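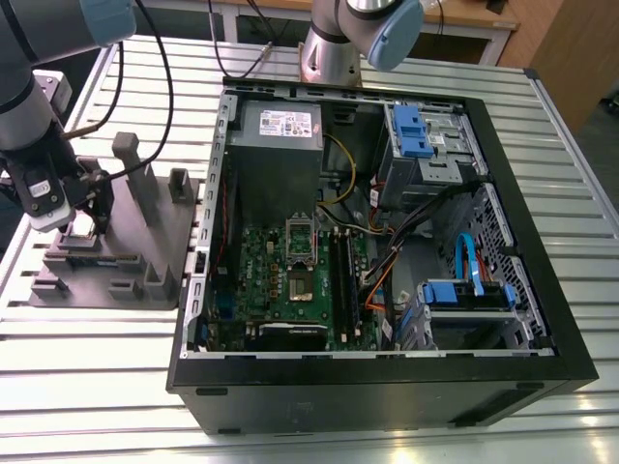 Aneo fixes memory bug in its Greco debugger

25/03/2022

Aneo has released a fix for a memory handling bug in Greco, its debugger for low-level code on Linux. The flaw let a specially made program file crash the debugger and, in some setups, run commands with the rights of the person using it. Users are being told to move to the new build as soon as they can.

The bug is in the part of Greco that reads section headers when a file is first opened. The loader took a length value from the file and copied that many bytes into a buffer of fixed size without checking it first. A file with a false length could write past the end of the buffer and over a saved return address. The target does not have to be run for this to happen — opening it is enough.

That matters more for a debugger than for most desktop programs. People use Greco to look at files they do not trust, including malware samples and shellcode taken from logs. Many open dozens of such files in a row with a script and never look at the warnings.

The problem was reported by Cernham, a small security training company that uses Greco in its assembly course. Students on the course write their own encoders and wrap them in hand-built ELF files, and one of those files made the debugger quit every time it was loaded. The instructors cut the file down to the smallest version that still caused the crash and sent it to Aneo along with a register dump.

Aneo first treated the report as a plain crash. Cernham then sent a second file which overwrote the return address with a chosen value, and the rating was raised to high. The company has not published that file and says it will hold it back until May so that users have time to update. 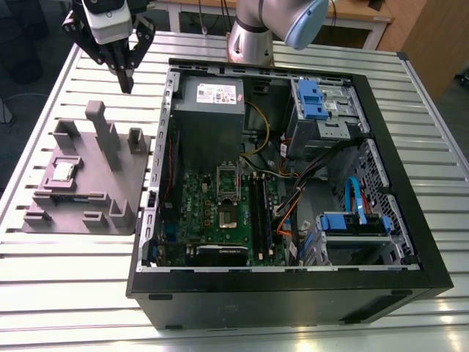
Builds compiled with stack protection turned on are less exposed. On those, the bad copy is caught and Greco stops with an error message. The official 64-bit packages have had stack protection for several releases, but the 32-bit packages did not, and neither did the static build that many people carry on a USB stick. Address randomization makes an attack harder on all of them, though it is often turned off on analysis machines to keep addresses the same between runs.

The fix adds a check on the length before the copy and rejects any header that claims to be larger than the file itself. Aneo also went through the rest of the loader and found 2 similar copies, both in code that handles old core dump formats. Those have been corrected in the same release. The company says it then ran the new loader against some 3000 damaged test files with no further crashes.

Anyone who cannot update right away can start Greco with the raw option, which skips the header parser and loads the file as a flat block of bytes. Symbols and section names are not shown in this mode, so breakpoints have to be set by address. It works well enough for short pieces of shellcode and is awkward for anything bigger.

Brorov, a plugin that adds a graph view to Greco, carries its own copy of the old loader and is also affected. Its maintainers have posted a patch in their source repository but have not made a packaged release yet. Until they do, users should build it from source or remove the plugin. Updating Greco alone does not replace the copy inside Brorov.

The new Greco build is on the Aneo download page for 32-bit and 64-bit Linux, with checksums listed next to each package. Project files saved by the previous version open without changes. Scripts that call the loader directly may need a small edit, as it now returns an error code on a bad header where it used to return an empty list.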